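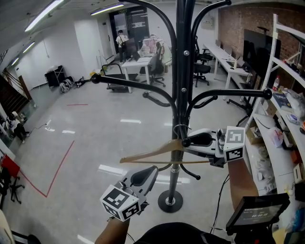
Skavell Coat Stand, black

Okay, so I've been selling hall furniture for a while now, and this is the one I ended up keeping for myself (my husband says that makes me a terrible shopkeeper!). It's a black coat stand with a round base and curved arms, and it takes up so little floor that I squeezed ours in beside the front door, where the umbrella bucket used to be.

Height: 178 cm
Finish: black
Assembly: base and pole screw together, key included
Ships in: 14 days

The knobs on the ends of the arms are what sold me. My old stand had skinny little hooks and every wool coat I own came away with a pointy bump under the collar. No more of that! Put the heavy coats on opposite sides, though, or any stand will start to lean on you.

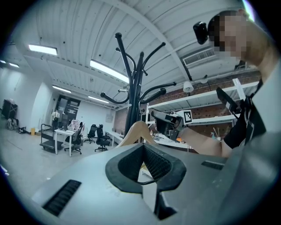 I get asked a lot if you can use regular hangers on it, and sure, go ahead, I do it with my good blazer all the time. Just leave the neighboring arm free so the shoulders have room. Hangers are sold separately.

Evaristo Cuevas wrote in May to ask about stone floors. I stuck felt pads under mine and it's been fine on tile, but they don't come in the box, so grab a pack while you're here.

Price: $216, shipping included
Also in this range: Jirna umbrella stand, Drostach wall hooks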